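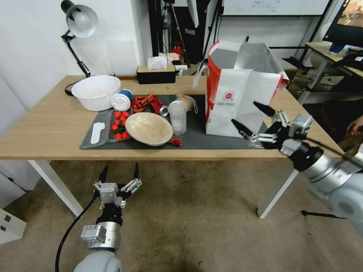
**Stirnodine Bench Practice Kit, second edition**
Rules binder, mat template, cable ties and log software for two-arm tabletop cells

The second edition replaces the loose sheets of the first with one binder in seven sections. Sections 1 to 3 cover the layout of the table, 4 and 5 the arms, 6 the people, 7 the log. Every rule has a number and a level, either "must" or "should." The first edition mixed the two, and audits suffered for it.

Layout rules are the strongest part. Rule 2.4 requires objects to be staged on one side of the mat and the rest kept free as a transfer area. Rule 2.9 covers receiving containers placed below table height. It asks for a written approach height for each arm and a check that the opening can be reached without contact with the table edge.

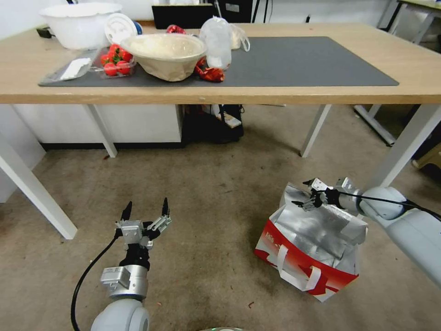
*Staging at the left of the mat, bag on the floor (rules 2.4 and 2.9).*

Soft containers get half a page, which is too little. A foil-lined bag changes shape whenever it is handled, and a fixed approach height is only valid for the shape it was measured on. Rule 2.11 says the bag "should" be re-measured after a change. I would make that a "must."

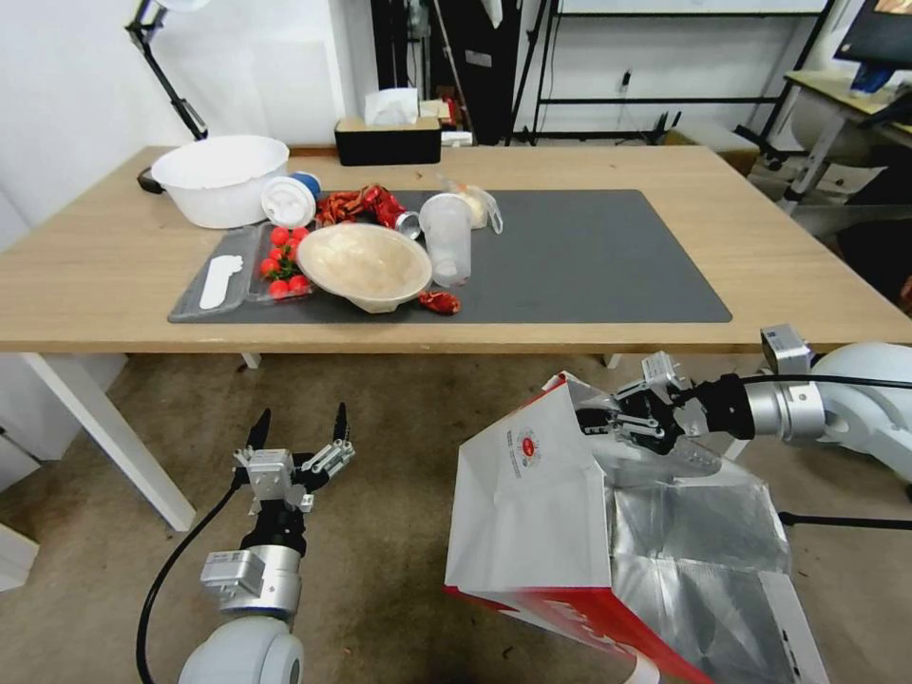

Silvia Ďurica
Cell Safety and Methods | Tuesday, March 28, 2023

I ran the kit against our own site rules for 1000 logged cycles. The log software rejected 538 entries at first, nearly all for a missing operator field. Martim Moreira changed the form default and the rejections stopped. The manual doesn't mention that setting.

Section 6 sets a hands-out distance of 800 mm while either arm is enabled. The figure is clear, but the binder doesn't say whether to measure from the fingertips or from the wrist. We used the fingertips.
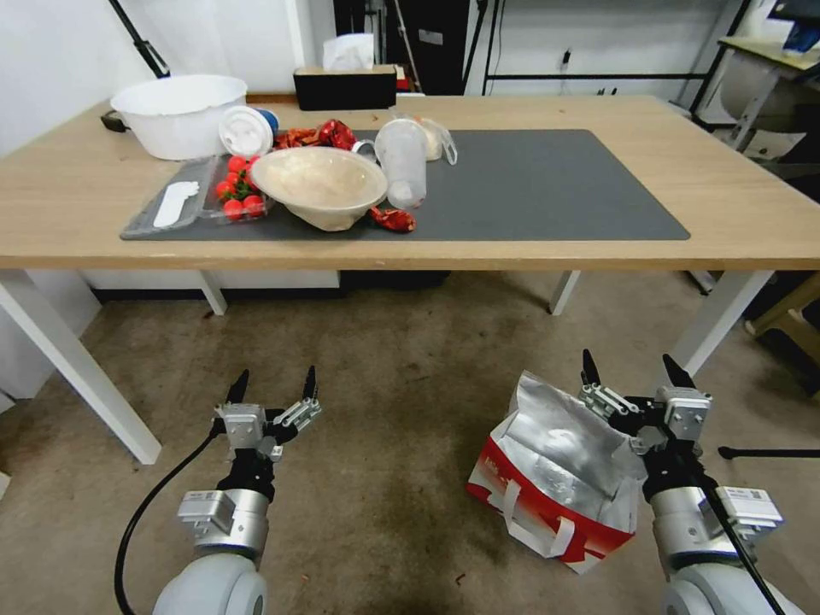

Cable routing is in section 5 and is brief. Rule 5.2 limits free cable between the tool and the first tie point, and rule 5.3 calls for a visual check at the start of each shift. Neither gives a method for measuring slack. A loop like the one running from the left gripper down beside the forearm has to be judged over the full wrist travel, and a check in one pose won't settle it. Damilola Nwankwo wrote a four-pose check for us, now attached to our copy.

Binder quality is adequate. The mat template is printed to scale on thin stock and creases. The ties are ordinary.

Recommended for cells handling rigid items. For bags and film packaging, write local rules first.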